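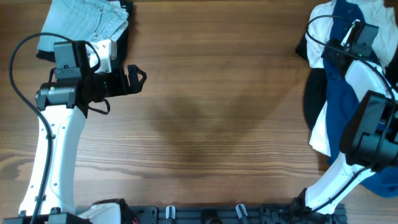 Dretimitz is hiring a part-time laundry task operator for its household chores study. The study asks a plain question: which chores around a home can a pair of robot arms do well enough that a person would not have to do them over? Laundry is the chore we are working on now, and it is the one that gives us the most trouble. A finished pair of jeans, folded and set at the far left corner of the table, is a fair sample of the output we want. The heap of shirts and dark clothes on the other side is the input. Getting from one to the other with two arms and two grippers is the job.

About the project

The work is shared between Dretimitz, which runs the arms, and Varkel, which reviews the recordings and writes the software. We started with towels in November and moved on to mixed clothing. Our target for this phase is 3,000 recorded folds, spread over T-shirts, pants, sweaters and children's clothes. Each fold is graded by a person who did not take part in the session.

Our position on whether machines can do this yet is mixed. Towels are close. Jeans are slow but they hold their shape, and the arms can usually find an edge. Thin knits are hard. A soft shirt that lands in a twist may take several tries to open up, and an adult at a kitchen table would have put away the rest of the basket by then. We do not expect to close that gap in this phase. We want a clear record of where the gap is.

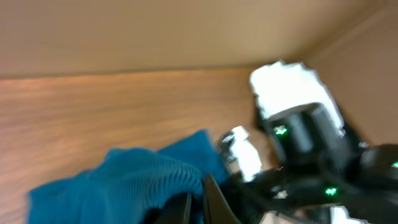 Most of the hours go into the second and third attempts at the same shirt. An operator picks up a fold of cloth, finds it is the wrong layer, lets go and starts again. We keep those attempts. Please do not apply if repeating a small task for a long stretch would bother you -- it is the larger part of the work.

What you will do

Guide the two arms by hand controls through picking up, spreading, folding and stacking clothes.
Lay out the starting pile for each run from a printed card.
Mark each run as finished, partly finished or stopped.
Write a short note when a garment is dropped, stretched or folded inside out.
Sort, wash and put back the study clothing at the end of the week.
Tell the session lead right away if an arm moves in a way you did not ask it to.

What we are looking for

You do not need a degree or any background in robotics. People who have worked in a laundry, a hotel, a clothing store or a tailor shop have done well in this job. You should be able to use both hands independently, sit or stand for up to 70 minutes between breaks, and tell similar shades of cloth apart. You should be comfortable reading and writing short notes in English. You must be 18 or older and allowed to work in the United States.

Experience with game controllers or sewing machines is useful but not required. 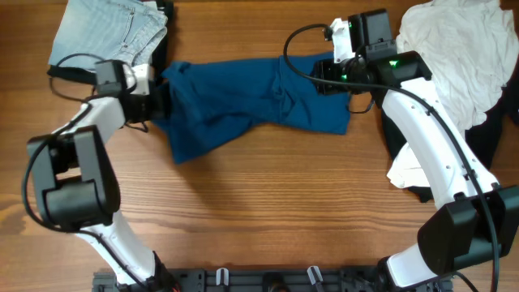

Both arms holding one teal garment, a gripper at each end.

Holding a garment from two ends is covered in the second day of training. It takes practice to keep enough tension on the cloth without pulling it out of a gripper, and new operators tend to move one hand ahead of the other. Training is paid at the full rate and runs for 15 hours before you record anything that counts toward the study.

Hours and pay

Shifts are four hours, morning or afternoon, and you may work up to five a week. Pay is set by the hour and is stated in the offer letter. There is a one-time payment of $100 when you complete training. Parking is free. There is no remote option for this position.

The contract runs to the end of the phase. Operators who want to stay may be moved to the Drirow task set, which covers shelf stocking and box packing for small stores. We cannot promise a place on it.

How to apply

Send a resume or a short letter about your past work to Lợi Dương, operations lead, through the application form on the Dretimitz site. Put "Laundry task operator" in the subject field. Say which shifts you can work. If you have taken part in an earlier Dretimitz or Siddiqui study, list it, as it may shorten your training.

Applicants we want to meet will be asked to come in for a trial session on the arms. It is paid, and you will be folding shirts. Wear closed shoes and sleeves that can be rolled above the elbow -- loose cuffs and bracelets are not allowed near the table.

Posted 2020-01-05. Open until filled.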